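The Tray Is Doing All the Work

My mother-in-law, Chantal Penner, has a theory that any object on a table is clutter until you put a tray underneath it, at which point it becomes a centrepiece. I resisted this for years on the grounds that it was ridiculous. Then I put a tray underneath the things on our table and three people complimented me on the centrepiece.

So, a page on trays, candles and the small greenery that goes with them, from someone who came to all of it grudgingly.

Start with the tray. The best ones are plain and dark, and they have been somewhere before they reached you. Ours is perforated metal and came out of a box of odds and ends at a yard sale in Janow. I have seen the same sort of thing sold as "artisan mesh" for the price of a decent pair of boots. Holes are good. Crumbs go through them, so you can lift the tray, wipe once and put it back, and the tray itself never looks dirty. The table underneath looks dirty, but only when you lift the tray, and you can choose when that happens.

Stick felt dots on the bottom before you do anything else. Metal on maple makes a sound I can still hear, and it leaves a scratch in the colour of regret. If the dots won't hold on a perforated base (there isn't much for them to grip), run a strip of thin cork along each short side instead. White glue, a heavy book on top, leave it overnight.

Now the candleholders. Buy two the same. Two that almost match look like a mistake, and one by itself looks like you're expecting a power failure. Black is forgiving and hides soot. Mind the cup at the top, though, and take a candle with you when you shop. Plenty of holders are made for a size of candle that no store near you has ever carried, and you'll end up wrapping the ends in foil like a baked potato.

Where they go is a matter of some dispute in this house. Side by side in the middle, they look like goalposts. I like them at opposite corners, one up on the tray and the other down on the bare wood, so the eye has somewhere to travel. 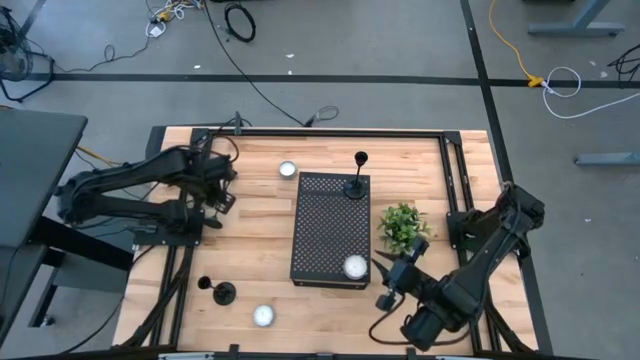
Chantal prefers both on the tray and moves them when she visits. I move them back when her car is out of the driveway.

Tealights come next, and the rule I've settled on is three. A bag of tealights encourages excess, and there's a stage where a dinner table begins to look like a vigil. Three is enough to be cheerful and few enough that you'll remember to blow them all out. Keep them well clear of sleeves, serving spoons and anything leafy. A tealight in its metal cup gets hotter underneath than you'd think, and a wooden table will keep a record of it in the form of a neat round mark. Put a saucer or a coaster under any that sit on the wood when lit. Unlit, they can sit wherever they please.

If you've already got the mark, don't despair and don't reach for the mayonnaise, whatever your aunt says. A pale, cloudy ring is usually in the finish and will often come out with a dry iron on low over a folded tea towel, a few seconds at a time, checking in between. A brown one is a scorch. Scorches want fine sandpaper, patience and fresh oil, or else a plant pot placed with great confidence directly on top.

For wax, wait until it's hard. Everybody goes at it while it's soft, and all that does is spread it around. An ice cube in a sandwich bag speeds things up, then lift the wax with the edge of an old plastic card. On perforated metal it gets into every last hole. Lay the tray on a few sheets of newspaper in a barely warm oven, put it in for a few minutes and stay in the room. Take the felt or cork into account before you do this. I did not, the first time, and the kitchen smelled like a burnt slipper until April.

The plant is there to stop the whole arrangement from looking like a séance. It should be small and bright green, and short enough that you can see over it to ask for the butter. Sombat Klinhom, who lives upstairs and can keep anything alive, told me to set it beside the tray and leave the tray for the hard things. He's right, and it saves you from water dripping through the holes. Check the bottom of the pot with your hand each time you water. A damp pot on oiled butcher block leaves a black ring, and that one doesn't iron out.

While everything is off the table, oil it. Food-grade mineral oil from the drugstore does the job for a fraction of what they charge for it in the kitchen aisle. Wipe on, wait an hour, wipe off, and go along the strips, with the grain. Ours gets done when it starts to look thirsty, or when company is coming – usually the second.

Last thing: take it all away before you eat. A centrepiece is for the hours when there's no food on the table. Once the potatoes arrive, lift the tray onto the sideboard, which takes one trip if everything's on it. Chantal pointed this out as an argument for her side, and I'm still working on my reply.

Comments (4)

dakinmont_deb
The cork strip trick works on cookie racks too. I used contact cement and it's held through two moves.

Zasa
I'm with your mother-in-law. Both on the tray.

P. Zariņš
Does the iron method work on a waxed table or only on varnish? Mine is waxed and I'm nervous.

Reply from the author
Try it somewhere hidden first, P. On wax I'd rub in a bit more paste wax with a soft cloth before going near it with an iron. Zasa, please don't encourage her.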